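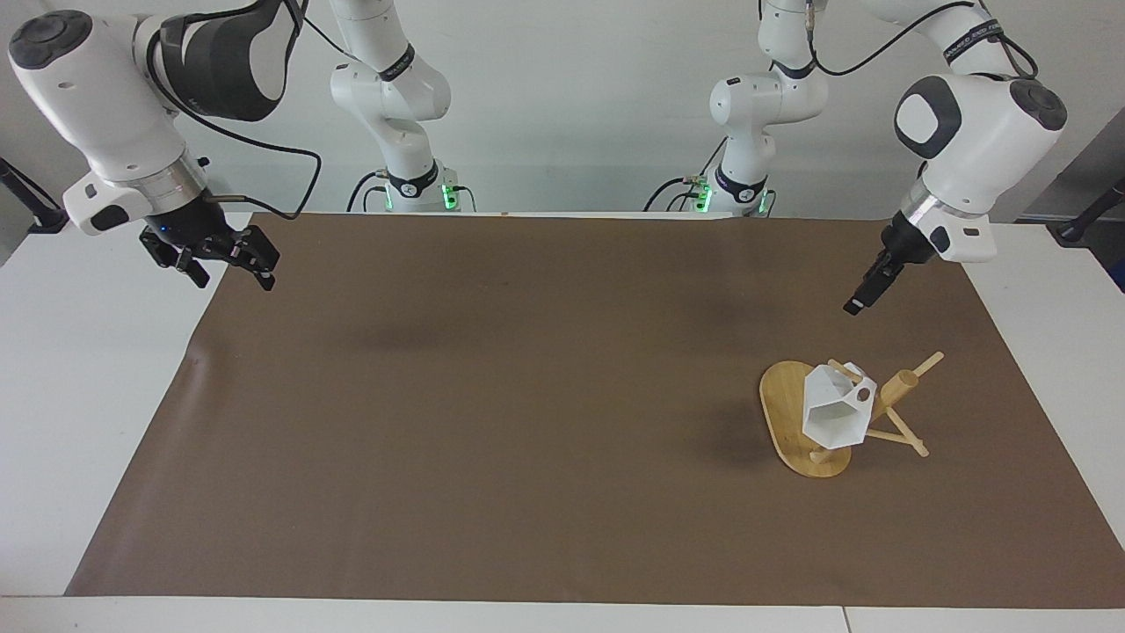 Chapter 4
Showing the Task: Hand Guiding and Remote Control

June. By the author of the course, Ernport

In the first three chapters we told the robot what to do by writing numbers. We gave it a position, a speed, and the moment when the gripper must close. This works well when every part comes to the same place and has the same shape. It works badly when the object is light, or has an unusual shape, or must be turned while it is lifted. A person can do such a task in a few seconds, but it is difficult for the same person to write down how it was done. In this chapter we therefore let the person show the task, and the robot keeps a record of what was shown.

4.1 Two ways of showing

The first way is hand guiding. The motors are put in a soft mode, the teacher takes the arm near the wrist and moves it through the task. The weight of the arm is carried by the controller, so the teacher should feel only a small resistance. Hand guiding is easy to learn, and most students can make an acceptable recording during their first afternoon. Its weak point appears when a task needs both arms. One teacher has two hands, but each of these hands is already busy with holding an arm, and it is not comfortable to press the gripper button at the same time. The body of the teacher also comes between the camera and the table, and the recording then contains pictures that the robot will never meet when it works alone.

The second way is remote control, which is often called teleoperation. The teacher stands or sits away from the table and moves a pair of input handles. The arms follow. In our laboratory we use the Plinevlow handles, and all the exercises of this chapter are written for them. The teacher does not touch the robot and does not stand in front of the camera. The price is that the sense of touch is lost. When the fingers press too hard on a thin piece of wood, the teacher learns it from the eyes only, and this is usually too late for the wood.

4.2 What is recorded

A recording of one complete performance of the task is called a demonstration. It contains the joint angles of both arms, the opening of each gripper, and the camera pictures, all with a common clock. In the Kastau data set, which we will use in the second half of the chapter, there are 900 demonstrations of one family of table tasks. The reader should not be afraid of this number. For the exercises it is enough to record a few and to look at them carefully.

It is important to decide where a demonstration begins. We always begin with the grippers open and well above the table, and with the fingers far from any object. If the teacher starts sometimes high and sometimes already beside the object, the robot receives different beginnings for the same task, and its first movement will be uncertain. The end of the demonstration should be treated with the same care. After the object is released, the arms go back to a high position before the recording is stopped.

4.3 Mistakes and corrections

A beginner wants to show only perfect movements. This is understandable, but it gives a poor set of demonstrations. Suppose that the gripper arrives slightly beside the object. If the robot has never seen how the teacher comes back from such a position, it has nothing to imitate. For this reason Ouali, our training program, accepts small corrections inside a demonstration. What it does not accept is a long pause. A teacher who stops to think for two seconds is teaching the robot to stand still, and the robot learns this very well.

Before you continue with Section 4.4, check that the handles are paired with the correct arms, left with left and right with right, as seen by the robot.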